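The Folding Room at Stetasgate

Automation has reached the laundry floor, and the people who fold for a living are now teaching it

20 October has been and gone on the old rota sheet by the time clock, and the December sheet has a column the earlier ones did not. It is headed "grip." Staff whose initials appear in it spend half of their shift folding with hand-held grippers in place of their fingers.

Stetasgate is a commercial laundry that handles linen and workwear for hotels, clinics and a few restaurants. The washing and drying were automated years ago. Flat sheets go through a feeder and come out pressed and stacked. What was left for people was everything else: small items, thick items, odd shapes, anything with a seam in an awkward place.

The company began a project called Pivurau to see how much of that work a machine could take on. The software comes from Jorkholm, a supplier that builds folding systems for laundries. Workers pick up a gripper in each hand and fold as they normally would. The movements are recorded and used to train the arms that Jorkholm plans to install on the second line.

There were 16 people on the folding team when the project started, and there are 16 now. Management has promised in writing that no folding job will be cut during the trial. The promise does not cover what comes after it, and that is the question most often raised at staff meetings.

The work itself has changed more than people expected. A good folder uses the flat of the hand, the side of the thumb and sometimes a forearm to keep cloth where it should be. A gripper has two fingers and no palm. Workers say they had to slow down and think about motions they had not thought about in years, such as which corner to take first and how hard to pinch.

Dark, thick pieces are among the least popular. The edges are hard to tell apart, and the layers slide if one side is let go too early. Most of the team now hold the piece with one gripper and bring the other across the top. 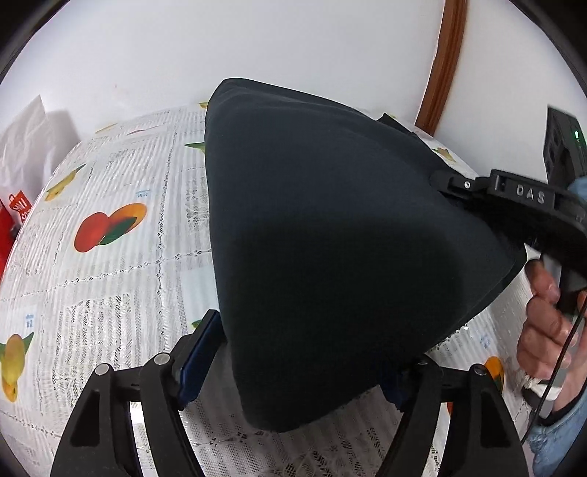

What the shift looks like now

A grip session lasts up to 74 minutes, followed by a break and a return to ordinary folding. The limit was set after workers complained of sore wrists in the first weeks. They also asked for lighter handles, and are still waiting.

Pay was the other sticking point. Folders at Stetasgate were paid partly by the piece, and nobody folds as fast with grippers as without. The company moved grip sessions to a flat hourly rate, a little above what an average folder earned before. The fastest workers still lose money on those hours and several have asked to be left off the sheet.

By the last count the team had recorded 3,049 folds. Jorkholm wants more, especially of padded items.

Some workers like the change. It breaks up the day, and they are asked for their opinion on how a job should be done. Others see themselves training a replacement. Both views can be heard at the same table at lunch.

The first 2 arms are due on the line after the trial ends. Stetasgate says folders will be offered posts running them, with training on paid time. The job description has not been written yet.

5 min read

14 shares | 2 comments

Related
Mathew bakery puts its night packing line on a timer
Who fixes the machine when the shift is over?
Piece rates and hourly pay: what laundries are choosing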